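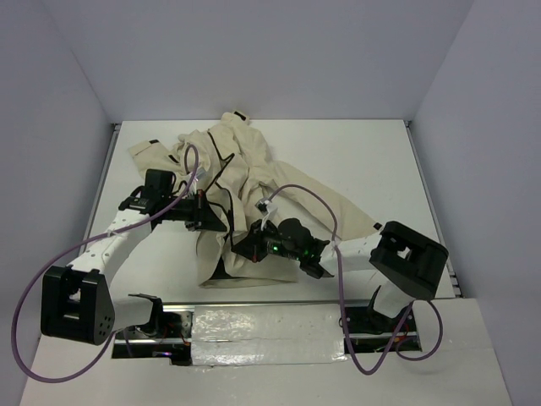
From: Ludmila Kollár
To: Clinura list
Subject: Re: shirt folding episodes, when to stop

Čestmír Sýkora wrote on Monday:
> We have 1,834 episodes in the Fleltholm set now. 76 of them
> start with the garment already half flat. Do we keep those or
> throw them out? Also, how long should an operator keep trying
> when a sleeve is stuck under the body?

Keep them, but tag them as "flat start" so they can be left out of a training run. I would not add more. New episodes should start from a crumpled pile, with both arms taking part from the first grasp.

For stuck sleeves, allow up to 3 regrasps. After that, end the episode and mark it failed. Please don't delete failed ones, Sinness wants them for the recovery model.

One more thing. In 2 of the batches I checked, the long-sleeved garments were labeled as T-shirts. I can fix the old labels. For new ones, pick the garment type before you start recording, as the form won't let you change it later.

Ludmila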